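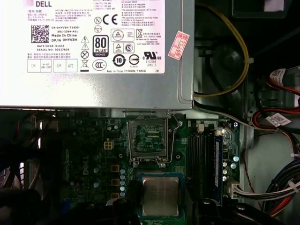 Photo: Skillard course files, PC Hardware 1

HANDOUT 2 - Reading a PSU label, then the CPU socket
Rev. 4/20/20

Do the label first, board second. Bring the worksheet from last time.

Label. Ours is a Dell unit. Copy down the DP/N (0HYV3H on this one) and the date code, R1523. Dell part number is what you search when ordering a replacement, not the serial. Serial goes on the Wasby inventory sheet anyway.

Marks to know for the quiz: CE, CCC, KC, UL. Crossed-out bin = don't put it in household trash. The 10 in a circle is the environmental use period, in years. Lightning triangles mean what you think. Do NOT open the supply, caps hold charge after unplugging.

80 PLUS Bronze - efficiency rating. Quick math: parts draw 68 W, wall meter reads more. Efficiency = output / input x 100. Heat is the diffrence.

HI-POT on the little OK boxes = high voltage insulation test. GND CONT = ground continuity. Both factory checks.

Socket. Load plate open, lever along the right side, processor out and resting on the board heat spreader up. Before it goes back:
- strap on, clipped to bare metal
- hold the chip by its edges only
- match the notches and the corner mark
- lower it straight, no sliding, no pushing
- plate down, then lever. Lever is stiff, thats normal

Four-pin connector left of the socket: find it now, you'll want it in the May lab.

Write up: one page, hand in at the Birnley bench.

Comments
> is the date code year first or week first?? Thakur book doesnt say
> Leave it as printed for the worksheet, we do date codes in handout 3.
> typo in the heat line btw

Skillard PC Hardware 1 - Contact the course office - Back to top

Recent handouts
Handout 1 - Tools and static
Handout 3 - Date codes and part numbers
Handout 4 - Thermal paste, how much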